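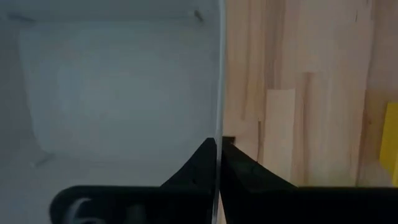

Against the clear box

A friend of mine moved to Vondby in August and asked for help with the kitchen. She had 3 sets of clear storage boxes waiting in the hall, bought before she had unpacked a single plate. The plan was that everything she owned would go behind something see-through. I carried them in and kept my mouth shut, which I have regretted ever since.

The case for clear plastic sounds sensible. You can see what you have, so you won't buy it twice. You can see when the rice is low. The Lunde catalog, which arrives at my place whether I want it or not, gives page after page to this idea, and every box in it holds one kind of thing in one color. Pasta, all facing the same way. White towels. I have never seen a Lunde box with a phone charger in it.

Real houses are full of chargers. They are full of cords in general, and a cord is the thing a clear box handles worst. Put one in a drawer and it's put away. Put it behind a transparent wall and it curls up against the side and looks at you. So you buy a white box for the cords, to go inside the clear box, and now you own two boxes and can't see the cords, which is where you were with the drawer.

Then there is the plastic itself. A new sheet of it has a nice shine. Mine went gray at the corners within a year, and the panel on the front of my pantry shelf shows every fingerprint at four in the afternoon, when the sun gets round to it. I clean it more often than I clean the stove. A plain cupboard door would hide the food and forgive the fingerprints.

Ilteck, the housewares store out in Saststead, sells a set of stacking bins that I was talked into a while back. The label said they would save me time. I would like to know whose time was measured, and doing what. Filling them took an evening. Every grocery trip since has had an extra step, where I take food out of a package with the cooking instructions printed on it and pour it into a container without any. I once boiled something for twenty minutes that turned out to be couscous.

I'm told the point is calm. You look at the shelf and feel that things are in order. Maybe some people do. I look at mine and see a job that has to be done again next week, in full view. My grandmother kept flour in a tin with a dent in it and beans in whatever jar was free, and she closed the door on all of it. If she wanted to know how much flour was left, she picked up the tin.

My friend in Vondby still has one set in its wrapping. She says she is waiting for the right shelf. I've offered to take it back to the store for her, and I'd suggest she spend the refund on a cupboard with doors, hung straight, with a latch that shuts.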